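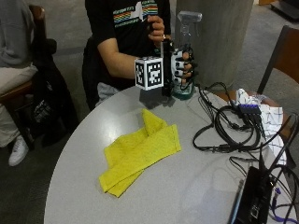

Rorside records household tasks by hand for its robot arms

Rorside has begun collecting hand-recorded demonstrations of everyday cleanup jobs, the company said in September. The recordings will be used to train a two-armed robot to handle bottles, cloths and other things people keep within reach at home.

The person giving the demonstration works at an ordinary table and wears a sensor glove. Segmented pieces along the backs of the fingers follow how the hand bends, and a white cube on the wrist carries black-and-white square markers that a camera can track. In one setup the gloved hand holds a clear spray bottle with a yellow cloth lying nearby.

The project, called Flistatex, is run with Mac Suibhne, a small engineering firm that builds the software. Its job is to turn each recording into a path the arms can follow. Hands and grippers are shaped differently, so some grasps have to be adjusted before they are any use — a squeeze on a trigger is one of the harder ones.

Rorside has 600 recordings so far and wants more than 20 for each variation of a task. A variation can be as small as a bottle turned the other way or a cloth left folded instead of crumpled. Sessions run for 20 minutes, with a break before the next person takes over.

The company used remote control for its earlier work. An operator moved the arms with a pair of handles and watched the result on a screen. That method is still used for jobs where the robot has to push or press against something, but it is slow, and new operators need a lot of practice. With the glove, most people can start after a short calibration.

Eight tasks are on the first list, including spraying and wiping a tabletop, folding a cloth and putting a bottle back where it was. Tests on the arms will take place at the company's workshop in Cestby, where each task will be tried first with objects from the recordings and then with ones the system has not been trained on.

Rorside has not said when it will publish results. Mac Suibhne plans to release part of the conversion software — the section that matches finger positions to a two-finger gripper — once the first round of tests is done.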